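After a Break-In: Handling the Rooms Before the Report Is Taken

Revised Sun 7 December by Stela Olteanu

Leave the building if a door or window has been forced and call from outside. Give the dispatcher the address, the point of entry and the time you arrived. Do not go back in until an officer has cleared the house.

Once inside, walk each room along the walls and keep your hands off drawer fronts, window latches and light switches. In bedrooms, note whether the nightstand drawers are open or shut. Write it down before anything is moved. 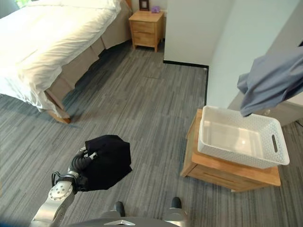
Surfaces and prints

Smooth, hard surfaces hold prints best. Glass, glossy paint and polished metal should be left alone until they have been processed. Cotton gloves prevent new prints but will smear old ones. 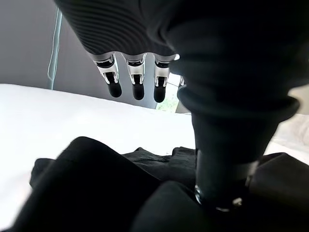
Robotic hand, three fingertips pointing down.

Fingerprint powder comes off painted wood with a soft brush, then a cloth with dish soap and water. Vacuum carpet before any liquid touches it.

Clothing and bedding

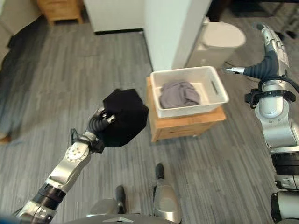

Textiles should be bagged one item to a bag, in paper. Plastic holds moisture and encourages mold. Do not shake an item, and do not fold it tighter than it was found. A cloth gathered up like the black one over this striped carpet hides most of its surface in the creases, so small fragments of glass can stay inside. Lower it into the bag as it is. Write the room, the time and your initials on the outside.

The inventory

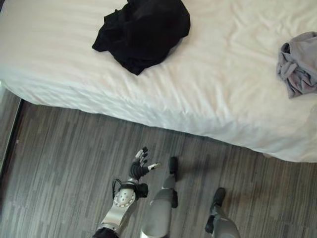
Photograph items that were left behind as well as listing those that are gone. Take one view from the doorway and one close up, with a ruler beside the item. Contrast matters in the close view. A black garment on a white sheet, as on the bed here, gives a clear outline but little detail in the folds, so take a second exposure with more light. Number the photographs to match the list.

For each missing item record the make, serial number, purchase price and where it was kept. Attach receipts to any item over $600. Keep one copy of the list outside the house and check it every July.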